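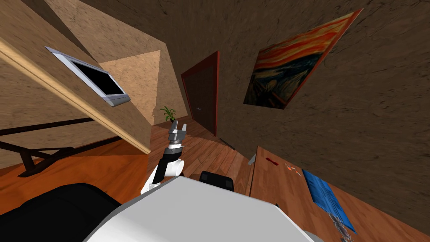
Rozália Krajčí
Translator and member of the tenants' group in Tapia

2024-06-28

Last month I received a letter from my water company. It had two pages and I read it three times. I work with languages for 20 years, and still I did not understand if I must pay something or if they must pay me.

I think a letter to the public should be written so that a tired person can understand it in the evening, after work. I don't ask for childish language. My neighbour Lorenz Lüthi is an educated man and a retired surveyor, and he also had to telephone. He waited long on the line, and the woman who answered was very kind and explained all in one sentence. Why was this sentence not in the letter?

People in offices tell me that the law needs exact words. I accept this for a contract. But a letter can have the exact words on the second page, and on the first page the sum, the date and what I have to do. My pension fund has written like this already for some years, and I have never heard that a judge was angry about it.

There is also the matter of respect. When I came to this country, I was ashamed to ask, because I believed that the problem was my grammar. Later I helped other tenants with their post and I saw that people born here were ashamed in the same way. Some of them put the envelope in a drawer. Then comes the reminder, with a fee of 12 francs, and the reminder is even harder to read than the first letter.

In September our town will send a new form for the heating allowance to up to 4,000 homes. I have asked the office to give the draft to a few ordinary residents before it is printed. I offered to come myself, with my dictionary and a pencil. Until now I have no answer, but I still hope for one, and I hope it will be short.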